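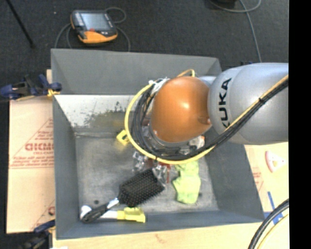
A KUKA arm reaching into a large gray bin.

Snack Tasting Notes, Session 4: Flavored Popcorn and Other Coated Snacks
Rusetwood Community Classes, Pekilstead site
Handout updated 19/07/2025

Okay, snack people, welcome back! Last time we did plain salted chips, and I know a few of you thought that was a bit dull. Tonight we get to the sticky stuff. Please read these notes before you open anything (I mean it, the kettle corn disappeared in four minutes last session and I got one handful).

What we're tasting

Four bags, in this order: kettle corn, white cheddar, caramel, and then the chili lime one I've been going on about since week one. Kettle corn goes first because it's the mildest of the sweet ones. I used to put the cheddar last, and it wrecked everybody's mouth less than the chili does, so I've swapped them. If you have last year's handout, cross out the old order.

Each of you gets a cup of each, 10 pieces or so to taste properly and the rest to munch while we talk. Water and plain crackers are on the side table.

Look before you eat

Tip your cup out on the white paper plate. Is the coating even? With caramel corn I like to see a thin shell all the way around the piece, and I'm always a little sad when half of them are bald. Check for clumps too. I love a clump, but for scoring purposes a bag that's mostly clumps loses a point, because you can't really share it without breaking it up with your hands.

Then look at the shape of the popcorn itself. There are two main kinds. Butterfly popcorn has the wings sticking out every which way, and it's what you get at the movies. Mushroom popcorn is round, like a little ball, and it holds up much better when somebody stirs hot caramel through it. Powdered cheese likes the butterfly kind, as it has all those corners to hide in!

Smell, then bite

Put your nose right in the cup. Write down the first word that comes into your head, even if it's a silly one. I wrote "birthday candle" for a vanilla popcorn once and I stand by it.

Now take one piece and bite it with your front teeth. Listen for the snap. Fresh caramel should crack. If it bends, the bag has picked up moisture somewhere along the way. Next, let a second piece sit on your tongue before you chew, and notice what arrives first, sugar or salt. With kettle corn I usually get sweet up front and then salt at the back, and I start reaching for more right about there.

Aftertaste is the part most of you skipped on your chip sheets. Wait a full minute. Does it leave a greasy film? Does the cheese go a bit sour? Jot it down.

Scoring

Same sheet as before, with 60 points in total:

Looks: 10
Smell: 10
Crunch: 10
Flavor: 20
Aftertaste: 10

Please don't give everything an 8. Use the low numbers if you need them, the popcorn won't mind.

Reading the bag

We'll spend the last part of the evening on labels. Serving size first. Suppose one bag says 200 calories for one cup and another says 300 for two cups. The second number looks worse until you do the math, and it works out to 150 a cup. Compare the gram weights as well if both bags give them, since a cup of heavy caramel corn and a cup of airy cheddar are very different things.

Then the ingredients list, which runs from most to least by weight. If sugar comes before popcorn, you're eating candy with some corn in it (delicious, but let's call it what it is). Look for "natural and artificial flavors" too and see whether you guessed right about which bags have them.

To do at home

Pick one coated snack from your own store, popcorn or pretzels or nuts, anything with a glaze or a powder on it. Fill in a full score sheet and write a short paragraph, 200 words at most, telling a friend whether to buy it. Say what it cost and the size of the bag. I'd also like one complaint, even if you loved it.

Leftovers go home with whoever brings a container. Next session is chocolate-covered things, so bring a napkin and don't wear white!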